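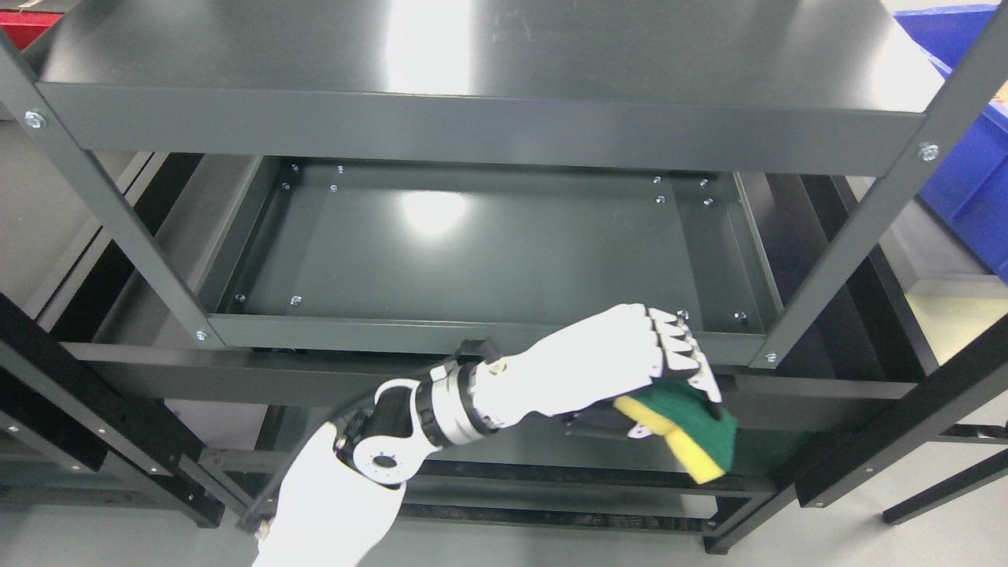 Cleaning painted metal shelving: notes from the Hollmont open day, 28/07/2018

Most of the session at Hollmont was about shelves. The robot was given a two-sided sponge and a bolted metal rack, and Snædís Bundgaard took questions on wiping order while it worked. The points below apply equally to a rack in a garage or pantry.

Work from the top shelf down. Dust from an upper shelf lands on the one under it.

Use the yellow foam side on paint. The green scouring side dulls a gloss finish and should be kept for rust spots on bare metal. Test it first at the back.

Wipe along the front lip in one direction, then go back for the corners. Bolt heads hold grease. An old toothbrush gets around them faster than any sponge, and Bundgaard agreed that a hand with fingers curled over foam does poorly there.

Hold the sponge by its long sides. Pressure stays even and the edge reaches into the fold of the tray. 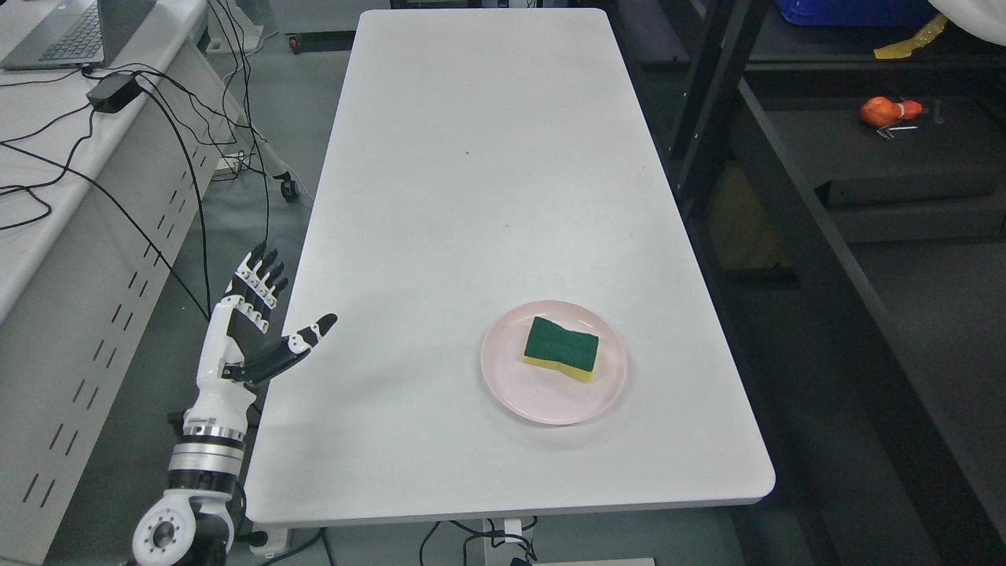

Give the sponge a fixed place between passes. A plate with a raised rim keeps drips off the table, and a light-colored one shows when the rinse water is getting dirty. Fidel Painemal, who programs the wiping routine, wants the sponge laid flat with the scouring side up — the same way every time. It is a good rule for people too.

Mix dish soap weak: 3 drops to a quart of warm water. Rinse, then dry with a cloth. Water left under a bolt head will start rust.

Check bolts after cleaning. Snug only; overtightening cracks the paint.

Replace the sponge after roughly six racks, sooner if the layers begin to part.

The next open day is in August. Violeta Huenchumán will cover drawer runners and hinges.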